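Wednesday
By the Festeo help desk

4. Posting a clip and reading the view count

Festeo promises that any home video can "take off." Treat that as advertising. The steps work fine - the promise is another matter.

1. Open Festeo and tap Add Clip. Files over 340 MB are refused, whatever the progress bar says.
2. Type a title of 40 characters or fewer. The Suggest button mostly offers "You won't believe this." Skip it.
3. Set Audience to Friends, then tap Post.
4. Wait for the green check before closing the app.

Note: Autoplay counts as a view. Our test clip showed 2,059 views and two comments, one of them ours.

Caution: Boost is switched on by default. Turn it off under Sharing unless you want to pay for strangers scrolling past.

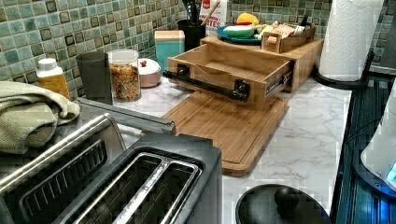 5. Choose a cover still before you share the link. Auto Cover claims to find the "most exciting moment," a claim we have yet to see hold up. Pick your own, and check it at thumbnail size. A kitchen shot with a toaster up close and small green and gray tiles behind it can turn to mush when shrunk, so zoom in on one thing.
6. Tap Save Cover. If the old still comes back, repeat step 5.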